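Landeg cell (appliance handling workstation)

Oct 27, 2019
By Cristóvão Azevedo
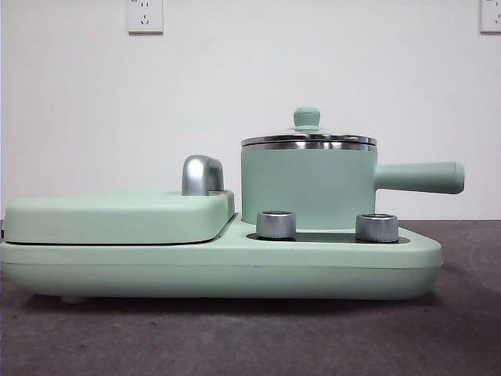
Sudheer Warrier writes that any account of the Landeg cell should begin with the bench, as most faults blamed on the arm are found in the end to be faults of the bench. The maintenance record kept at Irkcombe largely bears this out, and the present article follows that order.

The Landeg cell is a single-arm robotic workstation used for handling trials on small kitchen appliances. It was assembled at the Irkcombe workshop by Wiltix, which remains responsible for its care. The cell consists of one bench-mounted arm, a two-finger gripper, a fixed camera and a control cabinet. Its usual work is the lifting and replacing of lids, the turning of knobs and the moving of small pots by their handles. The test piece in current use is a multifunction breakfast appliance in mint green, with a lidded griddle or sandwich compartment at one end, a pot at the other and two control knobs in front of the pot.

Bench and location

The bench top must be level before any other adjustment is made. It is checked at the four corners and again at the centre, and corrected by the threaded feet. The bench is then bolted to the floor. In the first months of service it stood free, and small shifts caused by cleaning were enough to spoil the taught positions.

The test piece is set down against two removable stops, which are taken away once it is in position. Its long side is kept parallel to the front edge of the bench. Staff are asked to lift the appliance with both hands under the base and never by the pot handle or the handle of the compartment lid. The appliance is not connected to the mains during handling trials.

Arm and gripper

The arm has a reach of 800 millimetres and is fixed to a steel plate at the rear corner of the bench. The plate bolts are marked with paint so that any movement can be seen at a glance. They are checked at each service and tightened in a cross pattern.

The gripper fingers carry replaceable rubber pads. Worn pads are the most common cause of dropped lids, as a small round knob offers little area to hold and polished metal offers less grip than painted surfaces. Pads are changed in pairs, even where only one shows wear. After a change, the closing distance is set again using a steel gauge, and the grip force is tested on a spare knob before the arm is allowed near the test piece.

Camera alignment

The camera is held on a separate post and does not touch the bench. Alignment is carried out with a printed board placed at 19 marked positions. If the error at any one position exceeds the limit written on the cabinet door, the whole set is repeated.

Lighting is treated as part of the alignment. Brushed and polished metal parts give bright patches that move when a lamp is shifted, and the software has at times taken such a patch for the edge of a lid. The lamps are therefore clamped, and their angles are recorded in the cell log.

Routine care

Service is carried out every 587 hours of running time. The work includes cleaning the joint covers, inspecting the cable along its full length, wiping the camera lens and saving a copy of the taught positions to the Zutum server. The emergency stop is tested at the start and at the close of every service, and the result is signed for by two people.

Repair of the wrist joint

The longest stoppage on record began in April, when the wrist joint developed a slight play after 2,628 hours of running. The fault first appeared as a failure to centre the gripper over the pot lid. The camera was realigned twice without effect. Valter Amaral then locked the other joints and found that the wrist could be turned by hand through a small angle with the brake on.

The joint was opened and a loose retaining ring was found. The ring and its seal were replaced, the joint was greased and the cable, which had been pinched on reassembly, was renewed a week later. The cable guide has since been moved to the outer side of the forearm.

Related articles

Bench levelling at Irkcombe
Gripper pads: care and storage
Wiltix control cabinets
Zutum server

Comments

Nuno Sampaio
The section on the wrist should state the tightening order for the cover screws. We had a cover seat unevenly on a similar arm and it leaked grease for weeks.

Custódio Rocha
Is the closing distance set with the pads warm or cold? Our readings differ quite a bit between morning and afternoon.

Valter Amaral
Custódio, we run the gripper for ten minutes first and then set it. The cover screws are done in a cross pattern, the same as the base plate.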